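How to Prepare for an External School Review

Schools in the Clarnatside district receive 15 school days' notice of an external review. Principals should use this period to confirm records, brief staff and inform families.

Step 1. Confirm the review dates in writing with the district office. Reviews last two days and may be deferred once only.

Step 2. Complete the self-assessment form. Responses must not exceed 50 words per question – attach evidence separately. The current form was issued on August 27, 2024 and replaces all earlier versions.
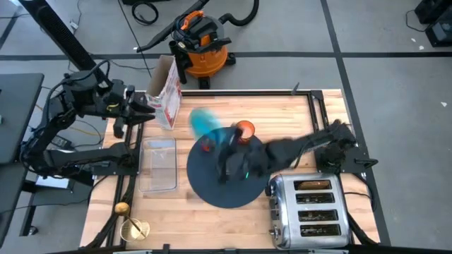 Step 3. Send the family survey home in every language spoken by enrolled students. Paper copies should be available at the front office. Returns close at 4 p.m. on the day before reviewers arrive.

Step 4. Prepare a timetable showing all classes, relief teachers and assemblies. Reviewers will choose which lessons they visit and will not give teachers advance notice.

Step 5. Check the draft report for factual errors. Corrections must be lodged within 16 days. Disagreement with a judgement is handled through the appeals process, which reopens in October.

Related pages
Appealing a review outcome
Attendance records: Fanditance Primary guide
Writing an improvement plan

Contact the Clarnatside School Review Office | Copyright | Back to top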